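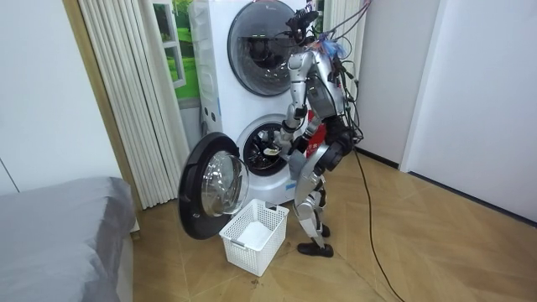
팔로마 님은 아래칸 문을 하루 종일 열어 두는 게 제일이라던데, 저희 집은 그렇게 해도 꿉꿉한 냄새가 다시 올라와요 ㅠㅠ

세탁기 위에 건조기 올려서 쓰는 집인데요, 지난 4월에 이사 오면서 이렇게 쌓아 놓고 쓰기 시작했어요. 자리 덜 차지하는 건 정말 좋은데 불편한 게 두 가지 있어요. 첫째는 위에 쓴 대로 냄새고요, 둘째는 빨래 꺼낼 때마다 꼭 작은 게 하나씩 남는다는 거예요. 양말 한 짝이나 손수건 같은 거요. 드럼 위쪽에 딱 붙어 있으면 서서는 안 보이잖아요. 지난번엔 흰 손수건이 남은 줄도 모르고 다음 빨래로 청바지를 돌렸다가 손수건이 하늘색이 됐어요. 다들 꺼낼 때 어떻게 하시는지, 냄새는 또 어떻게 잡으시는지 궁금해요. 세제는 모카리 액체형 쓰고 있고 뚜껑으로 한 컵 가득 넣어요.

사우산 하타르

칼리오피 하지게오르기우
한 컵 가득이면 많아요!! 저도 예전에 그렇게 넣다가 고무 패킹 안쪽에 미끌미끌한 게 잔뜩 껴서 기겁했거든요. 패킹 주름을 손으로 한번 젖혀 보세요. 아래쪽에 물이 고여 있으면 냄새는 십중팔구 거기서 나는 거예요. 저는 마지막 빨래 끝나면 마른 수건으로 그 주름만 쓱 닦고, 세제 넣는 서랍도 빼서 조금 열어 둬요. 그리고 한 달에 한 번 빈 통으로 통세척 코스 돌리고요. 통세척 코스가 없으면 제일 뜨거운 온도로 돌리시면 돼요(저희 친정 세탁기가 그래요). 세제는 통 뒤에 적힌 양부터 맞춰 보세요. 저는 뚜껑에 네임펜으로 선을 그어 놨어요. 안 그러면 자꾸 손이 커져서요 ㅋㅋ

아, 배수 필터도 보셨어요? 아래 구석 작은 덮개 안에 있는 모델이 많은데 저는 이사하고 한참 뒤에야 열어 봤어요. 머리핀이랑 영수증 뭉친 거랑 정체 모를 회색 덩어리가 나왔어요. 여실 때 물이 꽤 나오니까 납작한 그릇이랑 걸레 먼저 받쳐 두시고요. 그 세탁기는 필터가 어디 있는지 설명서에 나올 거예요.

하오란 푸
문 열어 두면 됩니다. 저는 그것만 해요.

파디 바타이네
꺼내는 쪽만 답할게요. 허리가 안 좋아서 저는 낮은 의자를 하나 갖다 놓고 앉아서 꺼내요. 앉으면 드럼 천장까지 다 보여서 양말 남는 일이 확 줄었어요. 다 꺼낸 다음에 드럼을 손으로 한 바퀴 돌려 보세요. 붙어 있던 게 툭 떨어져요. 손전등까지는 필요 없고 휴대폰 불빛이면 충분하더라고요. 패킹 틈도 손가락으로 한 번 훑으시고요, 저는 거기서 아기 양말을 제일 많이 찾았어요.

작은 것들은 아예 세탁망에 모아서 돌리는 것도 편해요. 망은 꽉 채우지 말고 반쯤만요. 꽉 채우면 속에 있는 게 덜 빨려요. 그리고 하늘색 손수건은, 저라면 다른 빨래랑 섞지 말고 산소계 표백제 푼 미지근한 물에 담가 보겠어요. 면이면 꽤 빠지는데 실크나 울이면 하지 마세요.

사우산 하타르
와 다들 감사해요! 방금 패킹 젖혀 봤는데 물 고여 있네요... 머리카락도요. 닦고 나서 통세척 돌리는 중이에요. 손수건은 면이라 오늘 저녁에 담가 볼게요. 필터는 덮개가 뻑뻑해서 아직 못 열었는데, 혹시 동전으로 돌려서 여는 방식 쓰시는 분 계세요?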